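Leftover money in a restricted fund for an overseas school, can it move to the general fund?

Posted in: Small nonprofits > Fundraising and giving

hellcombe_link
We are a small registered nonprofit that supports a school and its boarding hostel overseas. Last year we ran an appeal for a rainwater tank at the hostel. The appeal page said "every dollar goes to the Hellcombe water tank." It brought in $3,325. The tank and gutters came to $1,613, much less than the quote we had when the page went up, because the school did the concrete base itself.

The balance is sitting in a restricted line in our Stenano ledger. The school has asked whether it can go toward mattresses, and two of our board members would like it moved to general funds to cover transfer fees. There were 100 donors, nearly all through the Clamik donation form, so we have email addresses for most of them. The 6 who paid by check we may not be able to trace.

Can the board just vote on this? Does it matter that the wording on the page was so narrow?
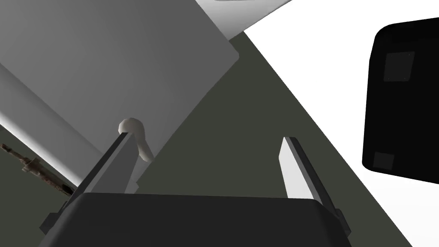 Gripper open, off-white knob near the left fingertip

Tank supplier is paid in full and the final receipt is on file, in case that changes the reply.

stenano_user
Yes, the wording matters. Money given in response to a specific appeal is restricted by the donors, and a board vote does not lift a restriction that a donor put there. A vote only works on money the board itself set aside, which most ledgers call "designated." Check which label you used in Stenano. If the appeal receipts were posted as designated, correct that first, with a journal entry dated in the current period and a note explaining the change.

After that the usual order is:

Confirm the purpose is finished. Maintenance on the same tank, a spare pump, a filter or a second downpipe would normally still fall under "water tank," so price those before you call anything surplus.

Write to the donors. State the amount raised, the amount spent and the proposed new use, and give a reply date. Ask for a clear yes. Some states treat silence as consent for small gifts and some do not, so don't build the plan on it.

Keep the replies with the board minutes, sorted by donor ID. Clamik will export the donor list for one campaign as a CSV if you filter by form name before exporting. 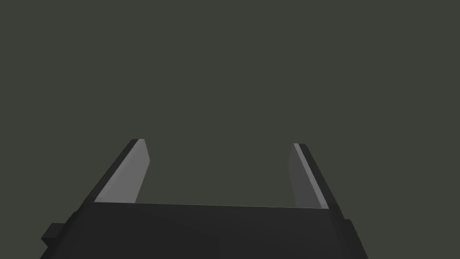
For the checks, look at the deposit images from your bank before deciding they can't be traced. The name and mailing address are normally printed at the top left. If you still can't identify a donor, leave that portion restricted and spend it on tank upkeep.

Mattresses for the same hostel are an easier request than general funds – donors tend to agree when the money stays at the same site. Your state charity office will have a procedure for modifying a restriction when consent can't be obtained, and for a small, old fund it may be no more than a notice and a waiting period. Ask them in writing.

luu_projects
We had the same thing with the Lưu classroom roof. Emailed everyone on a Thursday and most had said yes by the next week. A couple wanted a refund and we gave it.

Change your page wording for next time. Ours now says "if we raise more than the project needs, the balance will go to other work at the school." Also transfer fees can go against the project if they were for sending the tank money, so you may be able to charge those to the restricted line anyway. Not sure about fees for other transfers, I would leave those out.

hellcombe_link
Thanks both. It was posted as designated, so that gets corrected first. We are asking the school for a price on a filter and a spare tap before we write to anyone.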